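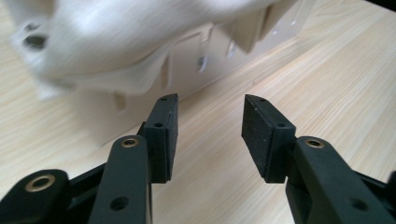
*Fig. 1. White plastic over a light wooden tabletop.*

## Handout 2: Clearing a work table

Notes for the home organizing course, Turnport. Revised 1/7/19.

Most guides to clearing a table start with a purchase. The Trostau booklet wants you to own a set of matching bins before you touch anything, and it spends 296 pages getting to that point. I have left it on the reading list so you can see how thin the evidence is. Read the chapter on sorting and skip the rest.

**What is claimed**

- Large items should come off first. The booklet says this saves time but never says compared with what.
- White plastic "disappears" in a room. I doubt it. On pale wood it stands out less than black does, and that is as far as I would go.
- A clear surface stays clear for a month. The Iturra survey is usually cited for this. It had 469 replies, all from people who had just paid for a course, and they were asked in June and never again.

**What we will do in class**

Pick up one thing at a time and decide where it goes before it leaves the table. If you can't decide, put it back down in the same spot. Moving it to a chair counts as not deciding.

Bulky plastic pieces are awkward mainly because they hide what is next to them. Lift them straight up before you carry them sideways, or the small stuff gets swept along. This one I do believe, having swept plenty onto the floor.

Wipe bare wood with a cloth that is barely damp. The Wukutum wood spray gets recommended in every forum thread on the subject. I have used it and could not tell the treated half of my table from the other half.

**On timing**

You will see 300 seconds quoted as the right length for a tabletop session. I have not found where the number comes from. Time yourself twice on the same table and write down both results, including the bad one.

**For next time**

Bring your two times and a short list of whatever you put back down undecided. No bins, please.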